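Masania Robotics Club forum > Student projects > Kitchen table challenge, team thread

plolier_pete
Evening all! Tonight was the first session where the whole kitchen layout was out and the arm was working on it for the full two hours, and I'm still buzzing. Apinya Phromma has rewritten the grasp planner so it picks an approach angle from the long side of the object, and it's so much smoother than what we had in April. The strawberries are still a pain (small, and they roll) but the bigger things are coming along nicely.
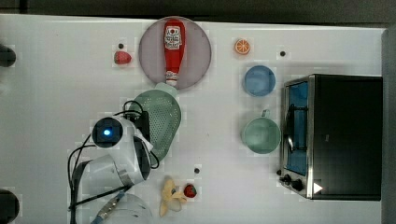 Gripper down on the green scoop, ketchup on the pink plate.

We did 47 attempts across all the objects and I've put the log in the shared folder. Have a look before Sunday if you can!

srithong_sam
Brilliant stuff. What's the gripper force set to? Ours used to skid off anything with holes in it.

plolier_pete
Level 4, same as for the mug. Apinya wants to try it lower.

aqeel_a
Aqeel Abbasi here, Trondetti team. Lovely to see, but I don't agree with going for a scoop by the wide end. Go for the handle! It's narrower, the fingers can close properly, and you know which way it's pointing when you lift.

apinya_p
I did try the handle first. The trouble is all the weight is at the other end, so it swings as soon as it leaves the table and the planner thinks it's lost it. From the mesh end it stays level — mostly.

aqeel_a
Then slow the lift down. We had the same swing with a ladle and nearly halved it just by changing the speed.

srithong_sam
I'm with Apinya on this one. In the challenge you've got to put the thing down in the bowl afterwards, and a slow lift eats your time.

aqeel_a
Fair point about the clock, but a dropped scoop costs more than a slow one. Try 2 sets, one each way, same start position, and post both logs?

apinya_p
Deal. I'll do it on Sunday, and I'm adding the banana as well, I've got an idea for how to come at it with the peel open like that.

plolier_pete
Ooh, yes please. I'll bring the spare finger pads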